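# Play kitchen bits: keep it all out or rotate?

**aoife_geraghty**

We've built up a lot of toy kitchen stuff since Christmas, partly bought and partly handed down from my sister, and it ends up all over the living room every evening. My daughter is 3. She tips the whole tub out, plays with two things and walks off. I'm thinking of putting most of it in the loft and leaving a small set on her white table. Has anyone done this and did it work? I don't want to take away things she likes.

**kobori_c**

We did it with ours at the same age. Half in a box on top of the wardrobe, swapped when I remember, so not very often. Mine never asked for the missing bits. She did play longer with what was left.

The one thing I would keep out permanently is a container with holes or a cup, something to put the food into. Food on its own gets ignored in our house.

**jonholm_dad**

I'd disagree with rotating. We tried it and I was the one doing all the work, up and down the loft ladder, and then the pizza slice he wanted was always in the other box. We went back to one big Broketti tub and a rule that it goes back in before tea. It's a mess for an hour and then it's done.

**kobori_c**

That's fair if he tidies it. Mine would stand there and watch me do it.

**jonholm_dad**

He needed telling for a good few weeks. Now he does the food and I do the pans.

**retno_l**

What sort of food is it? If it's the kind that cuts in half with velcro, check the velcro before you decide what to keep. Ours had gone so fluffy that nothing stuck, and I cleared out a whole bag on that basis alone. The solid plastic fruit has lasted much better.

Also, small fruit. If you have a younger one about, put the little pieces away whatever you decide. I have an 8 month old and everything goes in her mouth.

**aoife_geraghty**

No younger one, and no velcro either, thankfully. The fruit is all solid. My sister's set had wooden eggs, but those went to the childminder.

The toaster oven is the bulky thing. It doesn't fit in any tub we own. I was going to put it away first, but it's also what she goes to most, so I'm stuck on that.

**jonholm_dad**

Leave the oven out then. Put it at one end of the table and treat it as furniture.

**kimie_k**

Agree about the oven. I'd put away duplicates and anything that needs another piece you've lost, like lids with no pans. We had four teapots. I kept one.

For the plates and cups I use a washing-up bowl under the table. It's easier for her to get at than a tub with a lid, and it can go in the sink when it all needs a wash.

**retno_l**

How do you wash yours? I've been doing the plastic in the top rack and a colander warped.

**kimie_k**

By hand, warm water and washing-up liquid, left on a tea towel overnight. I wouldn't put the toy stuff in the dishwasher.

**aoife_geraghty**

Right, I've had a go. The green colander and the matching mug are staying, also the lavender plate, the little blue cup, the banana, the half orange and the strawberries. The toaster oven stays too, and the ketchup, as she puts ketchup on everything. The pot, frying pan and spatula are still out too, and the rest is in a bag in the hall until I can face the loft. I'll leave it a fortnight and see whether she asks for any of it.

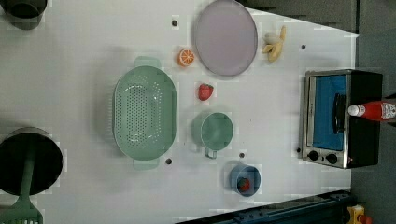
If she does ask, I'll swap something over and not add to it, or we'll be back to the full tub by June.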